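Bench notes, Tuesday, January 11, 2022

The arm cell went back together this week. I had it apart over the holidays to deal with a mat that had started to creep and a fingertip offset I no longer trusted. Most of this post is for me, for the next time I do it.

## Mat

The old mat had crept toward the front of the table. Moves that were fine in August were landing short, and I spent an evening blaming the calibration file before I put a square on the mat itself.

New one is the same dark gray stock. I set the far edge parallel to the back of the table, taped the corners with white masking tape, then ran the reach test before adding more. Double-sided tape holds better, but it took wood grain with it last time, and Erick Mugo wants his tabletop back eventually.

## Fingertips

Zero the gripper closed, with the fingers straight down over bare wood. Then move over the mat and take the height again. I use two test parts: the small white block and the green lid. The lid is the harder one. Its rim is low, and a height error that the block forgives will show up on the lid at once.

Values I ended up with:

- closing speed: 60 percent
- force limit: 34
- approach height: 12 mm

Force is in the controller's own units, whatever those are. Victor Shirima runs his lower and gets slips.

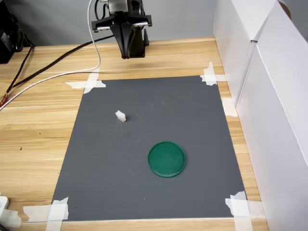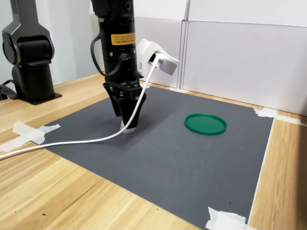 *Gripper over the table, green lid on the mat in both.*

## Cable

The white cable is still the weak point. It hangs down by the gripper and leaves the table on the left, so any wrist rotation drags it. My procedure for now:

1. Home the arm.
2. Pull slack until the cable lies flat on the table.
3. Rotate the wrist to both limits by hand, drives off.
4. Watch the connector during step 3. If it moves at all, add slack and repeat.

I tried a spring clip higher up and took it off again - it held the cable away from the fingers but put a side load on the plug. Upendo Okoth suggested a short sleeve with a fixed bend. I have ordered the sleeve.

## Log

Cycle counter read 2,361 when I shut down for the rebuild. I did not reset it. Flange bolts were checked and marked with paint pen, one of them took a quarter turn. Next check is after the sleeve is fitted, together with the base bolts on the second arm, which I skipped.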